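Oct 15, 2022
Transfer bench, tape and lacquer

Third go at the Louro tapes and I think I've finally got the speed sorted, so I'm writing it all down before it leaks out of my head. Asif, if you're reading this at the bench, the good headphones are in my bag, sorry!
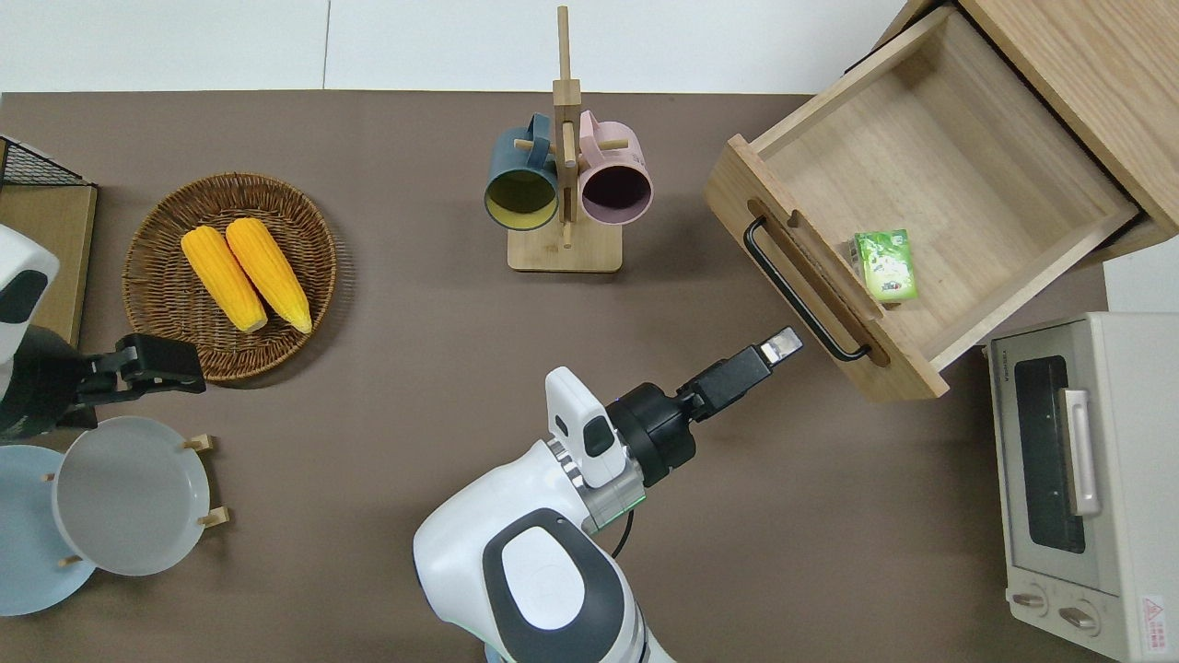
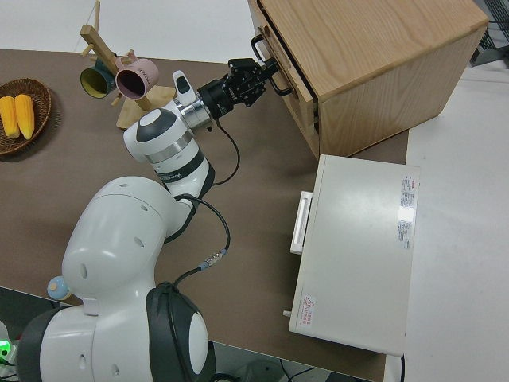 So, the speed thing. Reel two of the quartet session always sounded a touch nervous to me, and I blamed the band (fast tune, small room, who knows). Then Irén Vörös sat down with her tenor, played along with the ballad, and stopped after four bars making a face. The whole side is sharp. Not by a full half step, but enough that she couldn't tune up to it without shoving the mouthpiece halfway down the neck. I slowed the deck until the piano's A sat at 440 and suddenly the drummer sounds like a grown man with all the time in the world. Lovely brushes, too, which I'd written off as hiss.

Of course the piano might have been off that day. I checked against the hum on the quiet bit before take three, and it lands on 60 Hz with the same correction, so I'm happy.

Takes so far: 19 on the box lid, but I can only find 17 on the reels. Two of the listed ones could be false starts that got taped over. Asif Swati thinks they're on the reel marked Istach, and I haven't dared open that one yet. It smells of vinegar even through the bag.

Noise: I ran the Jullix declicker on the lacquer copy and hated it. It eats the ride cymbal. At the lowest setting it's fine on the bass solo and still wrong everywhere else, so I went back and did the worst 20 clicks by hand, which took most of the morning and two pots of coffee. No broadband reduction at all on the tape side. I'd take the hiss over that underwater sound any day, and Irén agrees (loudly).

Sequencing for the LP. Drokon want the long blues to open side B and I want it closing side A. It runs long whichever side it goes on, and the inner grooves won't be kind to that trumpet, so maybe they're right, grr. The pressing is 1,000 copies with the alternates on a bonus CD. I'd still drop take five from the CD. It's the same as take six with a worse ending and somebody coughing through the bass intro.

Left to do:
- clean heads again before reel four, they were filthy after reel three
- redo the azimuth, the left channel goes dull near the end of the ballad
- ask Drokon if they have the May session sheets or just the box lid
- Istach reel, with the window open

Flat transfers are on the blue drive, folder 169. Don't touch the ones marked "old speed" yet, I want to play them against the new ones for Irén on the big speakers.

Transfer bench notebook | Questions: leave a note at the bench | © 2022 | Back to top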